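[映画好きの集い ML] Re: 「Braltelmont」をどう観たか
投稿:Ginette Roussel 6月
読了時間 7分
シェア 3 コメント 2

みなさま、こんばんは。ルーセルです。

ご無沙汰しているうちにすっかり梅雨らしくなってしまいましたね。このところ仕事が立て込んでいて、メールは読むばかりで一通も書けずにいたのですが、ルコントさんの先日の投稿があまりに面白くて、これはどうしても返事を書かなくてはと、お茶をいれ直して机に向かっています。長くなりそうですので、どうぞお時間のあるときにお読みください。

まずは、もとの投稿を引用しておきますね。

> Gilles Lecomte さんの投稿:
>
> 水曜の夜の回で「Braltelmont」を観てきました。142分、まったく飽きなかったと言えば嘘になりますが、観終わってから三日ほど頭を離れません。
>
> 疎遠だった兄妹が、亡くなった母の家を売るために故郷の港町へ戻ってくる。筋だけ書けばそれだけの話です。ところが中盤、妹が裁判所の廊下で兄の昔の証言書を読むところから、急に別の映画になります。私はあそこが少し唐突に感じました。前半であれだけ丁寧に家の中の時間を撮っておいて、なぜ法廷に持ち込む必要があったのか。
>
> それから兄役の芝居です。抑えているのはわかるのですが、抑えすぎて、後半の告白がこちらに届く前に終わってしまった気がします。妹役がすばらしいだけに惜しい。
>
> 字幕についても一つ。兄が父を呼ぶときの「Gilbert」という呼び捨てが、字幕では最後の一回を除いて「父さん」になっていました。あれはどうなのでしょう。みなさんのご意見を伺いたいです。
>
> ルコント

ルコントさん、ありがとうございます。実は私も同じ週に、Florngateの小さいほうのスクリーンで観ていたのです。日曜の朝いちばんの回でしたから、お会いできるはずもないのですけれど、なんだか感想を言いそびれた帰り道の続きのようで、うれしくなってしまいました。

さて、法廷のくだりです。唐突だというご意見、よくわかります。私も一度目はそう感じました(はい、お恥ずかしながら2回観ました)。けれど二度目に気をつけて観ていましたら、前半の食卓の場面で、妹がもう「誰が何を見たか」という話を何度もしているのですね。鍵を閉めたのは誰か、電話に出たのは誰か、あの晩、犬が吠えたかどうか。兄はそのたびに席を立って、お皿を下げたり窓を開けたりする。家族の会話のようでいて、あれはもう尋問が始まっていたのだと思います。そう思って観ると、裁判所の廊下はむしろ、台所の続きに見えてきました。

それにしても、あの台所はよくできていましたね。引き出しがいつも最後まで閉まらないところなど、実家を思い出して胸がつまりました。母の家もちょうどああいう具合で、私は帰るたびに腰で押して閉めていたものです。話がそれました。

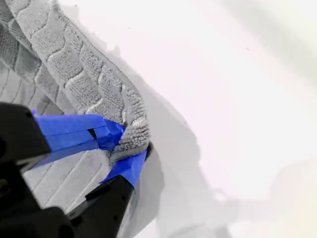 法廷の場面は、原作にもあるのでしょうか。
原作の小説には法廷の場面がなく、兄の証言は妹あての長い手紙として出てくるだけで、裁判所の廊下は映画のために書き足されたものです。

これは原作をお持ちの方ならすぐおわかりかと思いますが、私は映画のあとに読んだものですから、いつ法廷が始まるのかと最後までそわそわしてしまいました。手紙の章は手紙の章で、たいそう良いのです。ただ、あれをそのまま映像にしたら、ずっと朗読を聞かされることになったでしょうし、妹が立ったまま読み、読み終えても座らない、というあの撮り方は、脚色の方のお手柄だと思っています。

兄役のお芝居については、すみません、ここは私、少し肩を持たせてください。抑えすぎというのは、たしかにそのとおりなのです。告白の場面など、声が小さくて、隣の席の方がずっと身を乗り出していらしたくらいです。でも、あの人は台詞のない場面がとても雄弁だと思いませんか。港で昔の同級生に声をかけられて、名前が出てこないまま笑っているところ。それから、母親の外套を袋に入れようとして、袖だけをたたみ直すところ。あの二つがあったので、告白が小さな声でも、私には十分に聞こえてしまったのでした。もっとも、これは好みの問題でもありますし、ルコントさんのおっしゃるとおり、妹役の方がすばらしすぎて分が悪いのかもしれません。あの方は以前「Ukska」で看護師の役をなさっていて、そのときも最後の10分ほどで映画をまるごと持っていってしまいました。あちらを未見の方がいらしたら、ぜひ。雪ばかり映る地味な作品ですが、私はとても好きです。

音楽のことも少しだけ。チェロの独奏が、家の場面では必ず途中で切れてしまうのに、お気づきになりましたか。誰かが戸を開けたり、やかんが鳴ったりして、旋律がいつも最後まで行かないのです。それが判決の朝、船着き場で初めて終わりまで流れます。私は一度目はまったく気づかず、ただ「きれいな曲だわ」と思って泣いておりました。二度目は気づいて、やはり泣きました。どちらにしても泣くのですから、世話はありません。

そして字幕の「Gilbert」の件です。これは私もずっと考えていました。日本語で父親を名前で呼び捨てにすると、どうしても強く響きますよね。最初から「ジルベール」と出していたら、お客さんは序盤でこの兄を冷たい人だと決めてしまったかもしれません。その一方で、最後の一回だけを名前にしたことで、あそこで初めて呼び捨てにしたように見えてしまう。原語では逆で、ずっと他人のように呼び続けてきた名前を、あのときだけ少しやさしく言うのだと私は聞きました。字幕の文字数の中でそこまで伝えるのは、本当に難しいお仕事だと思います。もし直せるとしたら、中盤に一度だけ、妹に「どうして父さんを名前で呼ぶの」と言わせた行がありましたでしょう、あの前後だけでも名前のままにしておく手はあったかもしれませんね。語学にお詳しい方のお考えを、ぜひ聞かせていただきたいです。

ひとつだけ不満を申しますと、予告編です。あれでは判決がほとんどわかってしまいます。法廷で立ち上がる妹の顔まで見せておいて「衝撃の真実」もないものだと、上映前の席で少々むくれておりました。これからご覧になる方は、どうか予告編を見ずにいらしてください。それから、パンフレットは1,000円で、監督の短い文章がとても良かったです。撮影に入る前に、俳優の方々だけであの家に泊まり込んだ話が載っていて、兄妹の妙に息の合った皿の渡し方はそのせいかと膝を打ちました。

Florngateでの上映は来週いっぱいだそうです。夜の回なら私ももう一度くらい行けそうですので、どなたかご一緒にいかがでしょう。帰りに駅前で温かいものでも飲みながら、続きをおしゃべりできたらうれしいです。ご都合のよい方は、このメールにそのままお返事をくださいね。

すっかり長くなりました。お茶も冷めてしまいましたので、今夜はこのあたりで失礼いたします。ルコントさん、よいきっかけをありがとうございました。次に何をご覧になるのかも、また教えてください。

ジネット・ルーセル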